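Mettre sa maison dans un conteneur : trucs et astuces pour que l'assureur n'ait rien à redire

Rubrique Maison et atelier
Mis à jour le 2024-03-17

Un déménagement par mer, c'est votre cuisine, votre établi et la commode de la grand-tante enfermés dans une boîte en acier que l'on pose sur un bateau. J'en ai fait deux, un aller vers Fandport et un retour à Stolmont, et j'ai gardé de l'aventure un classeur épais, une commode en plusieurs volumes et quelques habitudes d'emballage que je livre ici en vrac.

Précision utile avant de commencer : je bricole, je cuisine, je ne suis pas juriste. Pour les clauses, lisez votre contrat, y compris la page grise au dos.

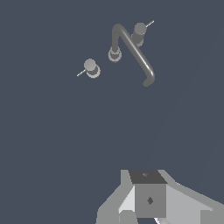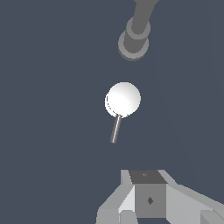
On me fait remarquer, dans le courrier de la rubrique, que tout ce soin est superflu, que le transporteur est responsable de ce qu'il transporte et qu'il suffit donc de lui envoyer la facture de la vaisselle. Belle confiance, que j'ai partagée jusqu'à la première assiette. Le transporteur maritime est responsable, oui, dans certaines limites, souvent calculées au colis ou au kilo. Au kilo, un fer à repasser en fonte vaut mieux qu'un service en porcelaine. Ajoutez les cas où il ne répond de rien, dont l'emballage insuffisant, et vous comprendrez pourquoi je passe mes soirées avec un dévidoir de ruban adhésif.

L'inventaire, ou l'art de compter ses passoires

Faites la liste avant de fermer le premier carton. Après, vous écrirez « divers cuisine », et « divers cuisine » ne se rembourse pas, ou alors au prix du divers.

Une ligne par objet qui vaut quelque chose, avec l'année d'achat et ce que coûterait son remplacement à l'arrivée. C'est ce dernier chiffre qui compte dans la plupart des contrats et c'est celui que tout le monde bâcle. Une cocotte achetée en solde à Stolmont se remplace plein tarif à Fandport, quand on la trouve.

Ma propre liste, la première fois, arrivait à 2 376 euros pour la cuisine seule, et j'étais persuadé d'avoir exagéré. J'avais oublié les couteaux, le robot, et toute l'étagère du haut, celle qu'on n'ouvre que pour les confitures. Sous-évaluer fait baisser la prime, c'est vrai. Cela permet aussi à l'assureur de réduire l'indemnité dans la même proportion, avec une politesse exquise. Cherchez « règle proportionnelle » dans vos conditions et asseyez-vous.

Numérotez les cartons sur deux faces et sur le dessus. Le numéro sur le carton doit être celui de la liste (je l'écris parce que je ne l'ai pas fait).

Photographiez les appareils en marche, compteur ou écran allumé. Une machine à coudre qui refuse de coudre à l'arrivée sera tenue pour paresseuse de naissance si rien ne prouve le contraire.

Emballé par le propriétaire : trois lettres qui coûtent cher

Sur le bordereau, les cartons que vous avez faits vous-même seront marqués « EPP » ou quelque chose d'approchant selon les maisons. Chez Russo, notre transitaire, c'était un petit tampon violet, très joli. Il signifie en substance que ce qui se passe dans le carton reste dans le carton. Beaucoup de polices n'indemnisent la casse que pour les colis emballés par le professionnel, et ne couvrent les vôtres qu'en cas de gros malheur : incendie, naufrage, conteneur passé par-dessus bord.

D'où ma règle de répartition, qui n'a rien de scientifique. Au professionnel, le verre, la céramique, les miroirs, la machine à café. À vous, le linge, les livres, les casseroles et tout ce qui rebondit.

Si vous tenez à emballer la vaisselle, les assiettes voyagent debout, sur la tranche, comme des disques. Papier kraft froissé au fond, entre chaque pièce et au-dessus. Secouez le carton fermé : s'il répond, recommencez.

Pas de papier journal contre la porcelaine blanche. L'encre adore la traversée.

L'humidité, passagère clandestine

L'ennemi du meuble en mer est moins la vague que la buée. Le conteneur chauffe le jour, refroidit la nuit, l'air intérieur condense sous le toit et retombe en pluie fine sur votre canapé. Les gens du métier appellent cela la pluie de conteneur, avec une tendresse que je ne m'explique pas.

Tout doit être sec à l'embarquement. Le réfrigérateur dégivré et laissé porte ouverte plusieurs jours. Le lave-linge vidangé, tuyaux compris, tambour bloqué avec les brides d'origine (elles sont derrière la chaudière, elles y sont toujours). L'arrosoir, la serpillière et le sapin artificiel rangé humide en janvier ont droit au même examen.

Le bois se couvre d'une couverture en coton et surtout pas d'un film plastique serré. Sous le film, la condensation s'installe et fait des petits. Si votre déménageur sort le rouleau d'étirable pour filmer directement le placage, toussez.

Prévoyez des sachets absorbeurs à suspendre aux anneaux du conteneur. J'en avais mis 9 au retour, et le canapé est arrivé sentant seulement le canapé. Les sachets de riz de cuisine, essayés à l'aller par économie, ont nourri des charançons.

Vérifiez enfin si votre contrat couvre la moisissure et la rouille. Chez Indbridge, c'était une extension à cocher, en bas d'une page où je n'avais pas pensé descendre.

L'atelier

Les outils se graissent avant de partir. Un chiffon, de l'huile fine, tout ce qui est acier nu : fers de rabot, mèches, plateau de la scie. Enveloppez ensuite dans du papier paraffiné, celui de la cuisine convient. J'ai perdu un jeu de ciseaux à bois pour avoir fait confiance à leur boîte, et l'expert a noté « oxydation, vice propre », ce qui veut dire que c'est la faute des ciseaux.

Vidangez tout ce qui a contenu de l'essence et laissez aérer. Une tondeuse qui sent encore le carburant peut être refusée au chargement, et vous la retrouverez sur le trottoir avec un mot.

Pots de peinture, bouteilles de gaz, solvants, colles fortes, piles au lithium en vrac : rien de tout cela ne monte sans déclaration, et en général rien de tout cela ne monte. Ne les glissez pas au fond d'une caisse en pensant que cela passera. Une marchandise dangereuse non déclarée peut faire tomber la garantie et vous valoir la facture des dégâts chez les voisins de pile. Donnez vos pots entamés, quelqu'un aura bien un volet à repeindre.

Les vis d'un meuble démonté vont dans un sachet, le sachet est scotché sous le meuble, et le nom du meuble est écrit sur le sachet. J'ai encore un bocal de vis orphelines de l'aller.

L'épicerie, ou comment fâcher un douanier

Videz les placards. La farine, les graines, le miel, le jambon du cousin n'ont rien à faire là, et un seul pot peut faire ouvrir tout le chargement. L'ouverture, le stockage pendant l'ouverture et la refermeture sont facturés à qui vous devinez. L'assurance regarde ailleurs.

Les épices fermées passent parfois, cela dépend du pays. Demandez par écrit. La réponse de notre transitaire tenait en un mot, « déconseillé », et nous avons mangé du curry pendant une semaine.

Le jour du chargement

Notez le numéro du conteneur et celui du scellé, en les recopiant vous-même sur la porte. Comparez avec le connaissement quand il arrive. Un chiffre de travers est facile à corriger tant que le bateau est à quai.

Entrez dans le conteneur vide, faites fermer les portes un instant, regardez s'il y a du jour. Un point lumineux au plafond est un trou. Prévenez quelqu'un avant, tout de même, et gardez le téléphone dans la poche.

Le lourd en bas et réparti des deux côtés, le vide comblé avec les matelas housses mises. Un chargement qui peut bouger bougera. Les sangles se tendent sur les meubles avec un carton plié à chaque arête, faute de quoi elles y laissent leur signature.

Et l'arrivée

Regardez le scellé avant qu'on le coupe. S'il manque ou si son numéro diffère, photo, et vous l'écrivez.

Le livreur voudra une signature sous la mention « reçu en bon état ». Il est pressé, il est sympathique, il fait chaud. Inscrivez quand même ce que vous voyez : carton 8 enfoncé sur un angle, pied de table fendu, housse mouillée. « Sous réserve de déballage », tout seul, ne vaut à peu près rien. Il faut du précis, avec le numéro.

Pour les dégâts découverts ensuite, le délai de réclamation est court, parfois quelques jours seulement. Ouvrez donc d'abord les cartons de valeur, même si vous mourez d'envie de retrouver les oreillers. Lettre recommandée au transporteur, copie à l'assureur, et vous gardez tout, jusqu'aux morceaux. Surtout les morceaux. J'ai jeté une soupière trop vite, par hygiène, et l'expert n'a pas pu l'expertiser.

N'attaquez pas les réparations avant sa visite. Une photo du carton, de son calage et de l'objet au milieu de son calage vaut mieux que dix de l'objet seul, puisque la première question portera sur l'emballage.

Comptez environ 2 mois pour le règlement, si le dossier est propre. Le mien avait une tache de curry sur l'inventaire. Indbridge m'en a redemandé un exemplaire lisible, puis un autre, daté, et la commode attend toujours son tiroir du milieu.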